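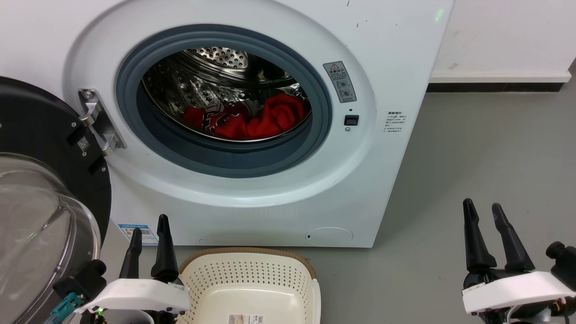

Why do people leave small items behind in a front-loading washing machine? Most of the people we spoke to put it down to the low door and the deep drum, which make it easy to miss a sock unless you bend right down and look.

June 16, 2026
By Tahira Lashari and Jarosław Czerwiński
2 min read

3.2 From drum to basket

We had expected, when we began visiting homes in Wustholm the September before last, that the washing itself would fill our notebooks. It was the few minutes on either side of it that people most wanted to talk about, and we were glad to sit and listen. Of the 63 households that kept a laundry diary for us, a good many wrote fondly — and at some length — about their baskets: where they stand, who moves them, and which one is never to be used for clean things.

A basket on the floor close to the machine (Figure 2) shortens the reach, though several of our older diarists in Nimach told us they would sooner have it on a stool and spare their backs.
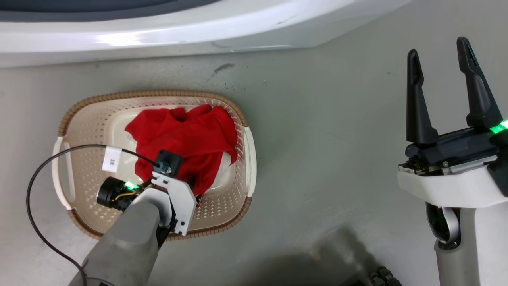
Figure 2. Red garment in a plastic laundry basket on the floor.

Bright colours came up again and again in the diaries. Many households keep reds back for a wash of their own, even when that means running the machine for very little, and we return to this habit in Section 4.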